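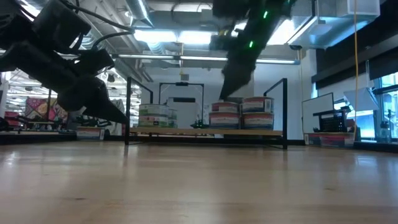
Speaker notes: Shelf-Stable Goods in Small Pantries
Presenter: Sobia Talpur, Eder Community Food Service
Mar 16, 2018
Speaking time: 17 minutes, followed by questions

Slide 1. Welcome

Good morning, and thank you for attending. My name is Sobia Talpur, and I coordinate storage and shelving for the Eder Community Food Service. This talk concerns the storage of canned goods in pantries where space is limited. It is intended for site leads who manage one room or less. Colleagues from the larger warehouses are welcome, although some of the guidance will not apply to their pallet racking.

Please hold questions until the end. The handout carries the same headings as the slides.

(Pause while the handout is passed along the rows.)

Slide 2. Background

In January the Service reviewed storage at its three smallest sites: Heva, Dromuteo and Zuvemard. The review recorded 1521 cans across the three. Of these, 1435 were in date and in good condition. The remaining cans were past date, dented at a seam, or missing a label, and were taken out of stock.

The figure itself is modest. The concern raised in the review was how the cans were kept. At two of the sites, older stock stood behind newer stock, and the staff on duty could not reach it without unloading the shelf. At Dromuteo, cans were stored on the floor beside an outside door.

(Do not read the site tables aloud. Refer the audience to page two of the handout.)

Slide 3. Choosing a shelf

A small pantry does not require tall shelving. A low rack placed on a sturdy table gives a second level at working height and can be cleared and wiped in a few minutes. The Service recommends an open rack, with no back panel, so that stock can be reached from both sides if the table is pulled away from the wall.

Check the load rating before filling any rack. If the rating is not marked on the rack or in its instructions, contact the supplier. Place the heaviest cans directly above the uprights, and keep the middle of the board for lighter items.

The space under the board should be left open or used for flat items only. It should not be filled with loose cans, which tend to be forgotten there.

Slide 4. Stacking

Cans on an open shelf should be stacked no more than two high. A third level is permitted only in a closed cabinet. Where two cans differ in width, the wider can goes on the bottom. Cans with a recessed base will usually nest on the rim below; cans without one should stand alone.

Group by product, and keep the labels facing forward. At Zuvemard the staff set vegetables at the left and soups at the right, and new helpers learned the arrangement quickly. Any consistent order will serve, provided that it is posted on the wall.

(If time is short, move directly to Slide 6.)

Slide 5. Rotation

New stock goes to the back. Older stock comes forward. Write the date of receipt on the lid in permanent marker, using month and year. Do not write on the paper label, as labels tear and fall away in damp rooms.

Svenja Hauser, site lead at Heva, has kindly shared her rotation sheet, which is printed on the last page of the handout. It has one line per product and takes one person a short time each week. Sites are free to copy it or to adapt it.

Slide 6. Inspecting the can 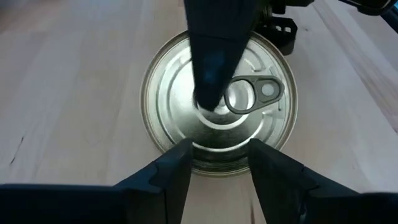

Inspection is the part of the work most often shortened when a site is busy, and the Service asks that it be done in full for every can received. Set each can upright on a flat surface under good light and look straight down at the lid. The lid should be level or slightly sunken. A lid that bulges, or that moves when pressed, means the can must be discarded unopened. Shallow ridges pressed in rings inside the rim are part of the design and should not be mistaken for damage. On a lid with a pull tab, check that the tab lies close to the metal and that the line along which the lid tears has not been broken. Look also along the raised outer rim for sharp dents, rust or dried residue.

Surface rust that wipes away with a dry cloth is acceptable. Rust that remains after wiping is not. A can that leaks or is badly swollen should be placed in a sealed bag, and the shelf beneath it should be cleaned before restocking.

(Pass the two sample cans around the room at this point. Collect both before continuing.)

Slide 7. Pull tabs and visitors

Many households receiving food do not own a can opener. Where a choice exists, set aside pull-tab cans for those who ask. The Service has ordered 600 manual openers for distribution to the remaining households, and sites may request them through the usual form.

Slide 8. Next steps

Each site is asked to name one person responsible for the shelf and to send that name to my office. Site visits will follow. The visiting staff member will look at stacking, dates and the condition of the lids, and will leave a written note the same day.

(Invite questions. Svenja Hauser will answer those concerning the rotation sheet.)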